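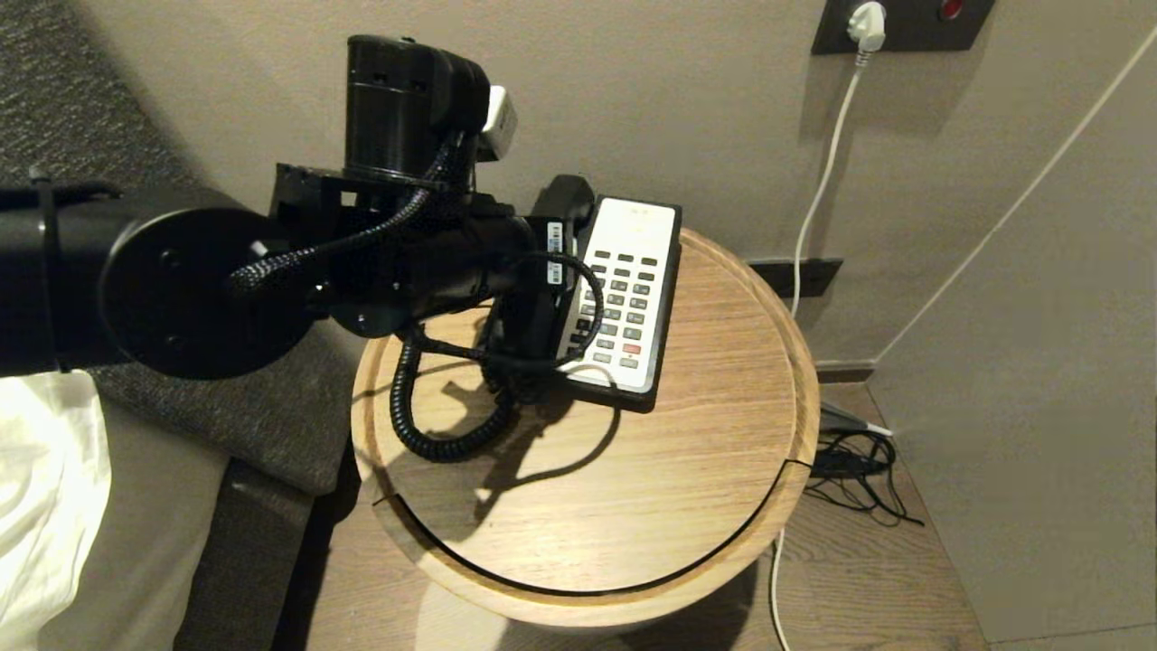

A Hotel Room in Duvthorpe Where the Guest Is a Robot Arm

The bus from Duvthorpe station stops in front of the Hukberg building, and from there it is a short walk through the parking lot to the back door. I came with 40 other visitors for the open day, which the company holds each year in May. Most people went first to the big hall. I asked for the bedroom.

The bedroom is a copy of a normal hotel room, made for testing. It has a bed with a gray headboard, a round table beside it and a telephone on the table. The Hukberg engineers use it for Palport, their project for guests who cannot easily use their hands. The idea is that a person lying in bed can ask for help with the small things which a hotel takes for granted: to call the reception, to order breakfast, to hang up again.

I had expected the telephone to be the easy part. The engineer who guided our group laughed kindly when I said this. A handset is smooth, she explained, and it must be held firmly and also put back exactly in its place. The coiled cord is worse. It pulls a little, it changes its shape all the time, and the arm must not catch it on the way back.

The arm is black and bigger than it seems in the brochure. In such a small space you notice every movement of it, also because its shadow moves over the table at the same time. Visitors were asked to stay behind a line of tape and to speak quietly, and we did. 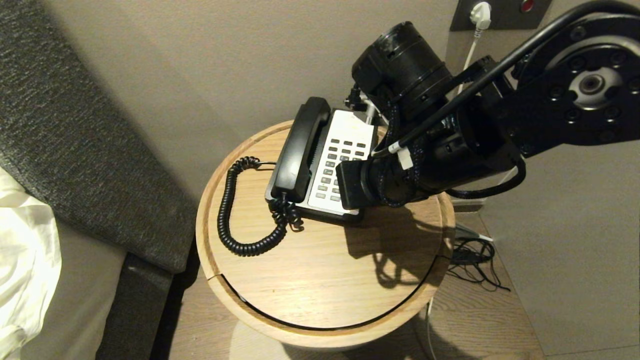
Pressing the keys is a different kind of work from lifting. The keys of a hotel phone are small and stand close together, so the gripper has to come down at the right point and with little force. The team calls its control program Qiu, and they have set it to go slowly. One full call, from lifting to hanging up, is allowed to take 120 seconds. A young boy in our group said that his grandmother needs longer.

According to the engineer, the team has written down 134 different tasks for the room, and the telephone accounts for 5 of them. The curtains and the bedside lamp come next. She would not promise any date for a trial in a real hotel, and I liked her better for it.

Afterwards there was coffee in the big hall, with a very good plum cake. The next open day is planned for the same month next year, and places for the bedroom tour must be reserved in advance at the Hukberg front desk.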